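Miniature takeaway cup

From the Fikwood household wiki, kitchen and drinks section. Written by Samah Kettani, last touched in June.

A miniature takeaway cup is a tiny copy of the lidded paper cup you carry out of a coffee shop, made to be looked at or played with. I've been picking them up for 20 years and I still can't walk past one! People use them in dollhouses, on key rings, in play kitchens and (my own habit) next to real mugs on the shelf. The usual shape is a body that narrows toward the bottom with a lid a bit wider than the top. Plenty of them are one plain color from lid to base, and I like those best. 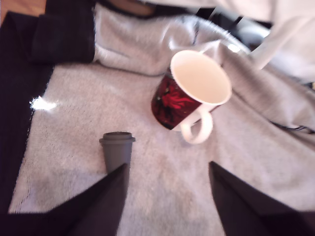
Compared with a mug

A ceramic mug has a handle and no lid, and most of the decoration goes around the outside while the inside stays plain. The one I keep with my gray cup is red, burgundy and black outside, creamy white inside, with a white handle. The little cup has no handle at all, so you pick it up by the body or the lid.

Names

My family says "yap cup," after Yap, the café in Wilurar where my aunt used to talk the whole of Sunday away. In Trarov I've only heard "doll cup." Sellers write "mini to-go cup," so search for that if you're shopping.

Display

On a hard shelf they slide every time a door slams. A bit of textured cloth helps a lot, and a pale one shows off a dark cup beautifully, though a thick fold will tip it over. Lay the cloth out, smooth it with your palm, then set the cup down by its base. Mugs are heavier and I give them their own corner.
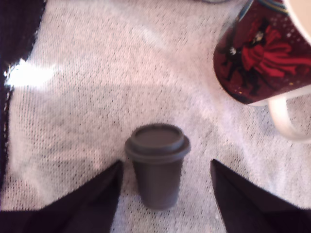
Dark gray miniature cup on pale textured cloth, with a patterned ceramic mug.

Cleaning

Dust gets under the rim of the lid, and a dry paintbrush is all I use (a makeup brush works too). I've lost two cups to the dishwasher, so please don't!

See also: Mug; Egg cup; Play kitchen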